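Your planner needs a way to say it doesn't know

Opinion — 19 November 2024

Most manipulation stacks I have worked on share one interface decision that I now think is wrong. The perception module is required to return a pose. The planner is required to consume one. There is a confidence value in the message, a float between zero and one, and almost everybody downstream ignores it after the first month.
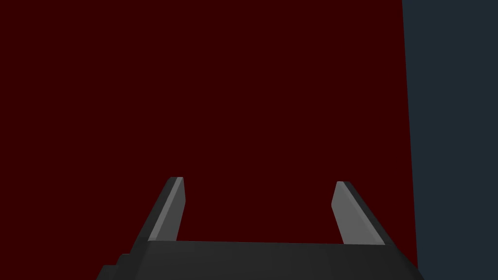
The pose requirement is a leftover from the days when perception meant a fixed overhead camera with a calibrated view of the whole work area. In that setup an object was either found or it was missing, and a missing object was an error. Once the camera moves to the wrist, the situation is different. Much of a normal approach is spent looking at part of one face of something. A flat, untextured face close to the lens carries very little information. One straight edge constrains one translation and one rotation in the image. The depth is unconstrained unless you have another sensor or a memory of earlier views. The extent of the object is unconstrained too. A six-number pose published from that view is mostly prior, and the message format has no field in which to say so.

I maintain the control side of Zorkora, which is our internal simulation and planning package at Mavberg. Last May we logged the pose estimator against simulator ground truth over 126 approach trajectories with plain blocks. The average error was acceptable and we had been reporting it for a long time. Split by how much of the block was in view, the figure fell apart. With at least two corners visible, the estimate was good. With a single edge and no corners, the estimator returned a full pose anyway, and the depth component was close to the middle of the training distribution almost every time. The confidence stayed high. The network had learned that a full pose was always expected and that the loss was mild near the mean.

None of this is surprising to anyone who has trained a regressor. What bothers me is the software around it. We had a velocity limiter, a collision monitor and a watchdog on message rate. All three passed. The estimator was publishing on time, in range, in the right coordinate frame, with a valid covariance matrix. The covariance was a constant that someone had typed in to make a downstream filter stop complaining.

The usual proposal at this point is to calibrate the confidence. Darius Mihăilă, who owns our perception code, made that case to me at length, and I agree with about half of it. A calibrated scalar is better than an uncalibrated scalar. It still collapses the thing the planner needs. If the hand is close to a large face with one edge in view, the lateral position of that edge may be known to within a few millimeters while the distance to the face is barely known at all. A scalar averages these into "medium." The planner can do nothing sensible with medium. It can do a great deal with "good sideways, bad forward." It can slide along the good direction until a corner comes into view. It can back off along the bad direction. It can slow down and approach under force control, which was designed for exactly this case.

So the interface I want has three properties. Uncertainty is reported per axis, in the camera frame, before any transform smears it across axes. Unobserved quantities are marked as unobserved, with a type that will not silently convert to a number. And the planner is not allowed to compile against the pose without handling that type.

The last item gets the most resistance. Valentin Mocanu's objection is that every behavior in the library would need a branch for a case that rarely comes up, and that most of those branches would be copies of "stop and retreat." He is right about the copies. We converted 11 behaviors and 5 of them ended up with the same fallback. I count that as an argument for a shared default, declared once and named, so that a reader can see which behaviors accept it. Before the conversion those behaviors also had a fallback. It was to drive at the training mean.

There is a cost in planning time. Carrying a proper distribution through a sampling-based planner is slow, and I would not do it inside the servo loop. We don't. The loop reads a small struct with observed flags and bounds, and the planner runs the expensive version at a lower rate. Teams with a tighter compute budget can keep only the flags. In my experience the flags carry most of the benefit.

There is also a cost in test writing, and here I have less sympathy for the complaint. Simulation makes these views cheap. You can put the camera against a block face, with flat shading and a flat background, and ask the estimator what it thinks. Few teams do, as test scenes tend to be built by people who want to see the object. Ours were framed like product photographs: block centered, all corners visible, gripper at a comfortable distance. The Stevley regression suite, which we inherited, had 100 scenes and every one of them was of this kind. I would ask for at least as many scenes where the right answer is a refusal, and I would fail the build if the estimator is confident in any of them.

Flat-shaded simulation gets dismissed in these discussions as unrealistic. For texture-dependent methods it is. For this question the lack of texture is useful, as it removes the incidental cues a network might lean on and leaves only the geometry. An estimator that claims to know the depth of a uniform face from one image, without a known scale cue or a history, is reporting its prior. A painted panel under even lighting in a real cell is not so different.

I don't expect learned end-to-end policies to make the problem go away. They move it inside the policy, where it is harder to log. A policy that has seen enough close-up views may well learn to back off and look again. I would still want an output I can read that says which quantities it considered observed at that moment, and so far I have had to build that separately.

The Roman branch of Zorkora has the new message type. The old one is still accepted through an adapter that marks every axis as observed and writes a warning to the log at each call. The log is very long at the moment. I plan to remove the adapter once the two remaining grasp behaviors have been ported.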